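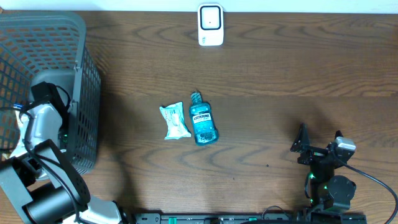
Search this site Search

Filed under: Home > Laundry & Linens > Quick Tips

Folding on the table, not the bed

Quick one today, laundry is piling up and I have a batch of towels waiting. A few of you asked how I get through the washing without it living in the basket till the next wash. So, notes. No particular order.

Use a table. Any table. Bed is too low, sofa is worse, and on the bed you end up moving piles at bedtime and they go on the floor. Kitchen table is the right height for most people. If it hurts your back put the basket on the table too, up at one end, so you're never bending down for the next thing. Biggest change I made, cost nothing.

Wipe the table first. Sounds obvious. Crumbs, jam, pen. Dry it properly after, wood holds damp longer than you think and then so does the bottom T-shirt.

Basket on the left if you're right handed, other way round if not. Take out with one hand, fold in the middle, finished pile goes on the far side. Keep the middle clear. Once the middle fills up with odd socks you've lost.

Baskets

Plastic with holes, every time. I had a lovely wicker one from a shop in Brurnthorpe and it snagged two sweaters and a pair of tights before I gave up on it. Now it holds wrapping paper. Things to check before you buy:

- run your hand round the inside of the rim. Any sharp bit of molding will catch knitwear. Nail file takes it off
- holes all the way down the sides, or the bottom layer goes musty
- solid band round the top, easier on the fingers when it's full
- fits through your narrowest door with you holding it. Measure. I didn't, with the first one

The Lokero is the one I've got upstairs, the Skultberg is a bit deeper but the handles dig in. Either is fine. Price was much the same when I looked but that was back in November so check.

Wash the basket!! Gets forgotten. Dirty clothes go in, clean clothes go in, same basket. Shower it down with dish soap, old toothbrush in the holes, upside down in the tub to drain. I do mine every 4 weeks or when I remember.

Order of folding

Big things first. Sheets and towels, they take up the room, get them off and away. Then shirts. Then small stuff. Socks last and only socks, tip whats left out and match the lot in one go. Pairing as you go is slow, I timed it.

Anything that creases, pull out the minute it's dry and lay it flat across the top of the basket. Even if you don't fold for an hour it'll be ok. Squashed at the bottom, it won't.

Towels: thirds the long way, then half, then half again. Folded edge facing out on the shelf. Looks neater and you only grab one at a time.

T-shirts: face down, sides in, bottom up to the collar, then half. If your drawer is shallow go one more fold and stand them up. Don't pack tight or they pull each other out.

Fitted sheets: tuck the corners into each other, lay it down, make it a rectangle any way you can. Roll it if you're cross with it. Then put the whole set inside its own pillowcase.

Cloths and dish towels: don't fold. Stack flat in a drawer. Life is short.

Damp things

Feel the seams and waistbands, not the middle of the fabric. Middle dries first. Jeans pockets are the worst. If in doubt back of a chair for a bit, never in the pile, one damp thing and the lot smells by morning.

If it smells already, wash again with less detergent than you think. Too much soap is usualy the trouble. And leave the machine door open between loads.

Putting away

Pile by room, not by person. One trip per room. I used to do a pile each and walked up and down the stairs all evening.

No pile stays on the table past dinner. House rule. Things I allow to go back in the basket: mending, ironing, anything too small for anyone now. That's it.

Ironing I keep to 4 shirts at a go then stop. More than that and I start doing them badly. A spray bottle of plain water by the board does more than the steam button on mine.

Oh and check pockets BEFORE the wash. Small dish by the machine for coins, screws, hair ties. Tissues are the enemy. If one gets through, let everything dry completley, then shake outside, dont pick at it wet.

Stain list is coming when I get it typed up. Towels now.

Posted 9th August | 4 comments | 2 shares

Tags: laundry, folding, baskets, small house, linens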